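작업 노트, 멀티탭 점검 및 정리

2018년 1월 28일

지난번에 하다 만 멀티탭 정리를 이어서 했다. 오늘은 분류까지만 하고 교체는 부품이 온 다음에 한다.

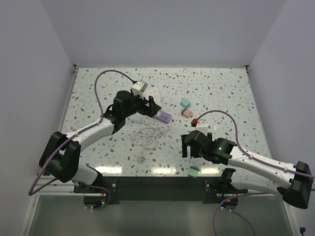
창고 선반 아래 상자에 멀티탭이 계속 쌓이고 있어서 한 번은 손을 봐야 했다. 8월에 한 번 정리했을 때 표를 만들어 두었는데, 그 뒤로 들어온 것은 표에 없다. 그때 쓰던 표 양식을 그대로 쓰되 칸을 하나 늘렸다. 기존 칸은 관리 번호, 코드 길이, 스위치 유무, 접지 확인, 비고였고, 새로 넣은 칸은 마지막 사용 장소다. 어디서 쓰던 것인지 모르면 고장이 나도 원인을 짐작할 수가 없다.

점검 순서는 다음과 같이 정했다.

코드를 끝까지 펴서 피복을 손으로 훑는다. 눌린 자국, 갈라진 곳, 테이프를 감은 곳이 있으면 보류로 뺀다.
플러그 핀을 본다. 변색이나 그을음이 있으면 바로 폐기.
본체를 뒤집어 나사와 걸이 구멍을 확인한다. 케이스가 벌어져 있으면 보류.
흔들어서 안에서 소리가 나는지 듣는다.
테스터로 접지 도통을 잰다. 콘센트마다 따로 잰다.
스위치를 켜고 끄면서 다시 잰다.
마지막으로 부하를 걸어 본다. 이건 혼자 있을 때 하지 않는다.

흔들어 보는 단계는 예전 순서에는 없었다. Igor Kopecký가 넣자고 해서 넣었다. 지난번에 나사가 안에서 굴러다니는 것을 그냥 통과시킨 적이 있다. 도통만 재면 나오지 않는다.

관리 번호는 458번부터 이어서 붙인다. 앞 번호 중에 비어 있는 것이 있지만 재사용하지 않는다. 예전에 폐기한 것과 번호가 겹쳐서 기록을 두 번 뒤진 일이 있다. 라벨은 플러그에서 한 뼘 떨어진 코드에 감는다. 본체에 붙이면 벽 쪽으로 돌려놓았을 때 읽을 수가 없고, 바닥에 쓸려서 떨어진다. 라벨 테이프는 Fulen 것이 접착력이 낫다. 지금 남은 것은 다른 회사 것인데 감아 놓으면 끝이 일어난다. 다 쓰면 Fulen으로 바꾼다.

접지 측정에서 값이 자꾸 흔들려서 멀티탭 문제인 줄 알고 보류로 뺐던 것이 있는데, 다시 재 보니 테스터 리드가 문제였다. 검은색 리드의 플러그 쪽을 살짝 꺾으면 값이 튄다. 리드를 바꾸고 다시 재니 안정적이었다. 보류 상자에서 도로 꺼내 통과로 옮겼다. 문제의 리드는 버리지 말고 서랍 오른쪽에 매듭을 지어 두었으니 쓰지 말 것. 새 리드는 다음 주문에 같이 넣는다.

스위치가 뻑뻑한 것들은 판단이 애매하다. 전기적으로는 이상이 없다. 다만 눌러도 중간에 걸린 느낌이 나는 것은 부하를 걸었을 때 열이 날 수 있어서, 일단 비고에 '스위치 뻑뻑함'이라고 쓰고 작업대용으로는 쓰지 않기로 한다. 충전기나 스탠드 정도만 꽂는 자리로 보낸다. 분해해서 접점을 닦는 방법도 생각했지만 시간이 더 든다.

부하 시험은 3,000 W까지 올리지 않는다. 쌓여 있는 것 중에 정격 표시가 지워져 읽을 수 없는 것도 있고, 우리가 실제로 그만큼 쓰는 자리는 열풍기 쪽밖에 없다. 열풍기는 벽 콘센트에 직접 꽂는 것이 원칙이다. 이건 예전에도 적었는데 안 지켜지고 있으니 벽에 써 붙이겠다.

보관 방법도 바꾼다. 지금처럼 상자에 뭉쳐 넣으면 꺼낼 때마다 코드가 서로 엉켜서 당기게 되고, 그러다 플러그 목이 상한다. 코드는 느슨하게 둥글게 말아 벨크로로 한 번만 묶는다. 본체에 코드를 감지 않는다. 본체에 감아 두었던 것들은 코드가 나오는 부분이 거의 다 꺾여 있었다. 긴 것은 걸이에, 짧은 것은 얕은 서랍에 나란히 둔다. 걸이는 Stuvow 카탈로그에 있는 것을 보고 있는데 깊이가 선반과 맞는지 확인이 필요하다. 치수만 맞으면 5개 주문.

교체용 플러그는 Delić에 문의해 두었다. 답이 늦으면 그냥 동네 전기 재료상에서 산다. 접지형인지, 코드 굵기에 맞는 고무 부싱이 같이 오는지 꼭 확인할 것. 지난번에는 부싱이 작아서 칼로 넓혀 썼는데 모양도 나쁘고 코드를 잡아 주는 힘도 약했다.

Clornisdale 쪽 방에서 빌려 간 긴 멀티탭은 아직 안 돌아왔다. 표에는 '대여'로 적고 번호는 비워 두었다. 돌아오면 바로 쓰지 말고 점검 순서부터 거칠 것.

작업하면서 메모한 것 몇 가지 더.

피복을 닦을 때 알코올을 많이 묻히면 인쇄된 글자가 지워진다. 젖은 천을 꼭 짜서 먼저 닦고, 끈적한 자국만 알코올로 닦는다. 콘센트 구멍 쪽은 마른 붓만 쓴다.
테이프 자국은 헤어드라이어로 살짝 데우면 잘 떨어진다.
폐기하는 것은 플러그를 잘라서 버린다. 자르지 않고 버리면 누가 다시 주워 와서 쓴다. 작년에도 한 번 그랬다.
점검 표는 종이로 쓰고 끝난 다음에 파일로 옮긴다. 장갑 끼고 자판을 치다가 칸을 밀려 쓴 적이 있다.

남은 일

보류 상자 재측정 (새 리드로)
걸이 깊이 재기
Delić 답 확인
열풍기 안내문 붙이기
라벨 테이프 주문
표 뒷부분 파일로 옮기기, 3쪽부터

보류 상자는 선반 맨 아래 칸 왼쪽에 두었다. 급해도 거기서 꺼내 쓰지 말 것.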